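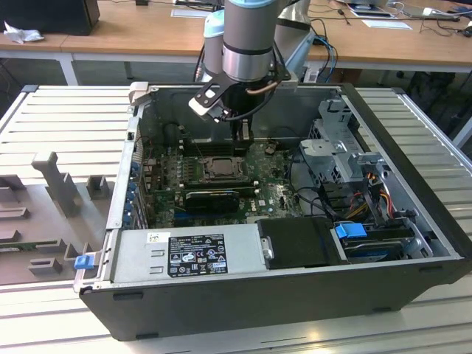 Do we have to change the thermal paste on every old desktop that we receive?
It depends on the age and on how the heat sink was treated. If the sink was lifted even once, new paste always. If it was never lifted and the temperatures under load are normal, we leave it.

Workshop notebook, Thursday, November

The Fekside lot is the reason I write this entry. They closed the office on the second floor and sent us 206 desktops, and I was asked again the question above, so now it stands in the notebook and can be found. Most of the machines were used for mail and spreadsheets. They were never opened, I think, except when somebody put in more memory.

Two pastes are on the shelf at the moment. Flando is the gray one in the big tube. Vida is white and thinner, and it comes with a small plastic spatula that I do not like. I compared them on the same machine, same fan, same room, with the load test running over lunch. Flando gave 2 degrees less. For an office computer this changes nothing, so please use whichever tube is already open and do not start a second one.

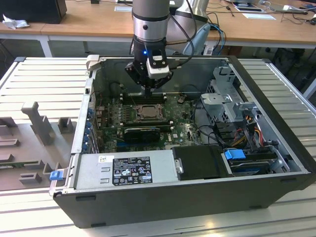
Old paste behaves differently from machine to machine. On some it is still soft and the sink comes away with a light twist. On others it is like dry clay, and pulling straight up is dangerous, the processor can come out together with the sink. Run the machine for 5 minutes first, then switch off, take out the power cord and twist slowly. I also prefer the tower flat on its side for this work, as on the slatted table, with the motherboard at the bottom and the open side up. When the tower stands upright the sink hangs on its last screw and pulls the board. I did it upright for years and I was lucky. Loosen the screws in a cross pattern, a few turns each, and keep them in the lid of the jar – the magnetic bowl is still missing, if someone has it please bring it back.

For cleaning: isopropyl alcohol and the lint-free wipes from the lower drawer. Coffee filters are also good. No kitchen paper, it leaves fibers. Wipe from the outside to the middle, otherwise the paste goes over the edge and you search for it with a cotton stick for the rest of the morning.

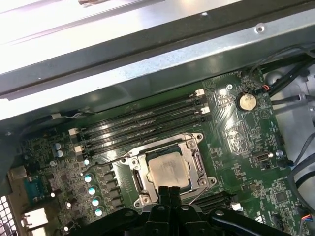
How clean is clean enough? I have changed my opinion on this. Before, I wanted a mirror. Now I look at the metal from a low angle under the lamp, and if I can feel nothing with the wipe, the next paste can go on. A light smudge like the one on this heat spreader would have bothered me in the past, and I would still give it one more pass with a fresh wipe, but I would not scrub. Scrubbing takes off the printed letters, and then we cannot read the model for the inventory list.

Quantity: one small drop in the middle. The sink spreads it.

Long test: one machine from the Canance store ran 264 hours with fresh Flando and the temperature at the end was the same as at the start. So the paste does not need time to "settle", at least not this one. I want to do the same with Vida when the shelf near the window is free.
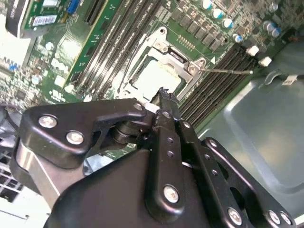
Processor in its socket, lever at the right corner of the frame, memory slots on both sides.

Still to do:
– order wipes, the box is almost finished
– write on the tubes the month of opening
– ask Fekside if the fans were ever replaced
– move the alcohol away from the heater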